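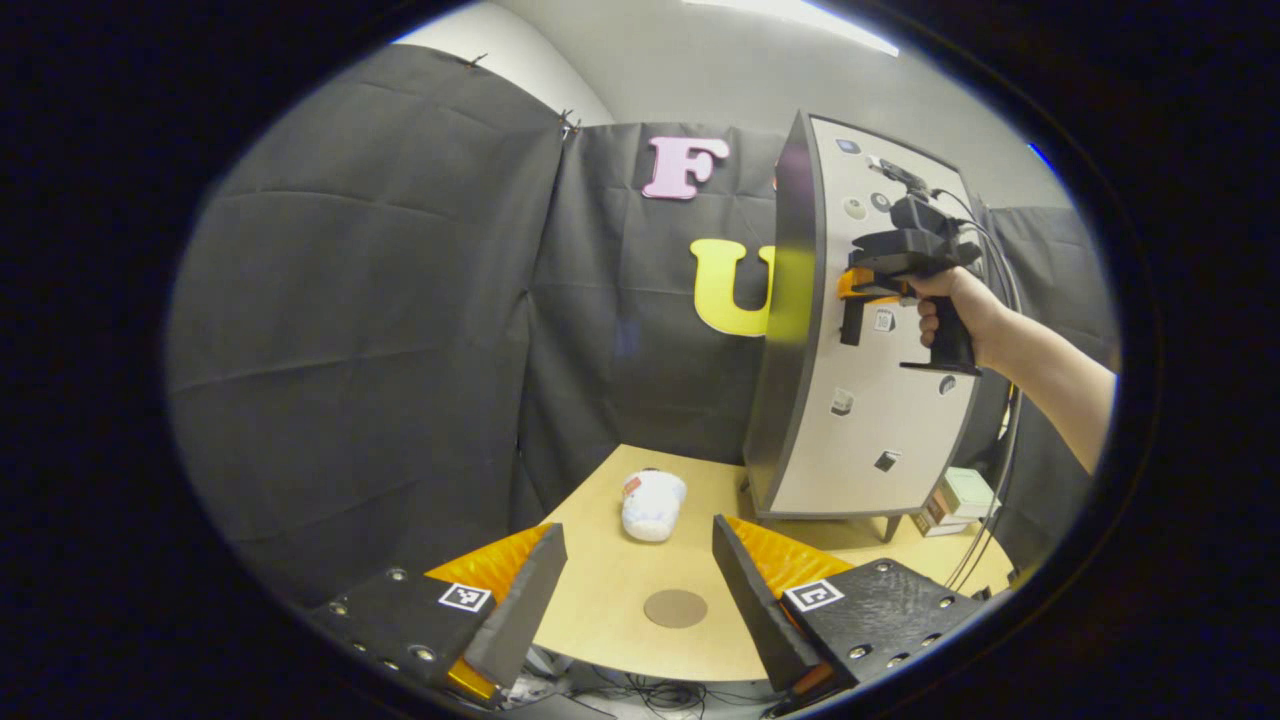

**Naledi Jacobs:** Move the knobs down before you do anything else! Little kids go for the knobs first, every single time, and if they sit up near the top you get a kid hanging off the panel with one arm. I did mine that way for my nephew and ended up redoing the whole face.

**dellar_dad:** Hm, I'd leave them. The panel is on a table, so the kid will be standing. Put it on the floor and sure, lower is better. How tall is the kid anyway?

**Nosipho Venter:** OP here, thanks both. He's 3 and tall for it, and he'll be standing at a table at my sister's place most of the time. The knobs turn freely but don't click, and I kind of wish they did. The blue and white button at the top is his favorite on the old board, so I wanted him to have to stretch for it a little.

I'm more worried about the curve, to be honest. Anything with a flat back wants to rock on it. I've got a thin layer of foam tape behind the white square switch on the left and I can still get a fingernail under one corner.

**flatpackfan:** Foam tape is your problem. It squishes. Sand a bit of scrap to match the curve and glue the switch to that.

**Naledi Jacobs:** Disagree on glue. You'll want to swap things out when he gets bored, and he WILL get bored. Small screws from behind, if you can get to the back.

**flatpackfan:** Screws through a curved face will go in crooked unless you drill first, and if the bit wanders there goes your nice off-white finish. Ask me how I know (no, don't).

**Nosipho Venter:** I can get to the back, it's open. Pilot holes then. I have a small hand drill that should be slow enough.

**Domska:** What's holding it up? I see a thin leg at the lower right. I would not trust one of those with a three year old leaning in. Mine went over backward in August and took a full glass of juice with it. Clamp it to the table or give it a wide foot.

**Nosipho Venter:** Clamp is a good call. I was going to do sandbags, but he'd just carry them off.

**dellar_dad:** A wide foot beats a clamp if it's moving between houses. You'll forget the clamp at your sister's. I've forgotten 9 of them by now, all over the county lol

**Naledi Jacobs:** Love the big pink F and the yellow U by the way. If he's into letters you could stick some on the panel too, there's a fair bit of blank space toward the bottom.

**Domska:** Please don't fill the blank space. Mine was so crowded the kid just slapped at all of it with both hands. Once I took half the stuff off he started turning and pressing things one at a time.

**Naledi Jacobs:** Fair, but one letter isn't going to hurt anybody!

**Nosipho Venter:** Maybe one letter, haha. Plan for now: knobs stay, screws with pilot holes, wide foot. I've set aside around 200 for the whole build, and the switches ate a lot of that, so the foot is coming out of my scrap pile. Does anyone know if a clicking knob will fit the same hole as a plain one?

**flatpackfan:** Depends on the shaft. Measure yours and post it, I've got a drawer full.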